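The machine is fine, it's the pads

I have a complaint about the way people in my trade talk about gripper maintenance, and it starts with the word itself. Maintenance, as most shops use it, means the motor, the cable and the calibration file. Those get a log sheet. The two bits of black stuff that touch the work get nothing until somebody drops a part.

I look after hand-held gripper tools for a small outfit in Sotcombe. Before that I did the same for fixed cells at Tromovthorpe, and the thinking was no better there. We had a service plan from Skudberg that ran to 15 pages. The fingers were mentioned on one of them, under "consumables," with a note to replace at 2000 cycles or as needed. I never found out where the 2000 came from. Ognjen Leka, who trained me, thought it had been picked because it looked good in a table, and I have yet to hear a better theory.

The trouble with a cycle count is that it treats every grab as the same grab. Closing on a cardboard carton is easy living for a pad. Closing on polished metal with a raised rim, at a bad angle, with the tip scraping the table on the way in, is something else. Two pads with the same number next to them in the log can be in completely different shape, and a left and right from the same tool can wear differently too. So I don't trust the count. I get down at the level of the table and look at the edges.

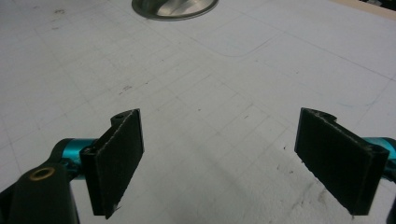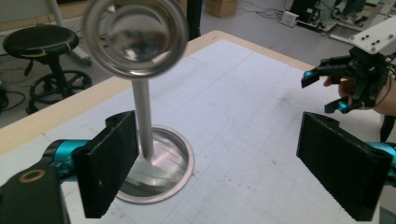 Frayed edges don't bother me much by themselves. A pad with a chewed top lip can still hold a slim metal post perfectly well, if the flat part of the face is sound. What bothers me is a pad that has gone ragged along the edge that meets the part first. That changes where the part sits, a little more each week, and everybody adjusts to it without knowing. The operator learns to come in slightly high. Then the pads get swapped, the operator is still coming in high, and the new pads get the blame. I have watched this happen on two different benches and heard the same words both times: "the old ones were better."

Stelios Gkikas and I have argued about this since April. His position is that you should swap both pads on a fixed date and stop looking at them, and he has a point when he says that looking takes time and that people who look tend to talk themselves into one more week. I have done exactly that. But his way means throwing out good pads to be safe from bad ones, and it teaches people that the condition of the tool is a matter for the calendar. I don't think it is. I went through the job sheets from the Mahawong contract, where they swapped by date, and job 1235 had a slipping complaint on it the day after a swap. The pads were new. The bushing in the arm had play in it, and since the work order said "pads," pads is what it got.

Which brings me to the joints. A bit of slack at the pivot feels, in the hand, a lot like a slippery pad. Before you unscrew anything, hold the arm still and wiggle the finger. If it moves sideways, new pads will buy you nothing. It's a ten-second check and I can't get it onto the official sheet, where there is room for a signature, a second signature and the version number of the form.

I'm also doubtful about the table being left out of all this. Nobody services a table. Yet every scuff on a white work surface came from something, and if the same spot keeps getting marked, I want to know what is dragging there and how hard. Wipe it down before a shift and look again after. That has told me more about how a tool is being used than any cycle counter I've been sold — and I have been sold a few.

The new service plan is due for review soon and I'm told it will have sensors in it. Fine. I'd still like one line for the pads, one for the pivot, and a blank space where the person holding the thing can write what it felt like.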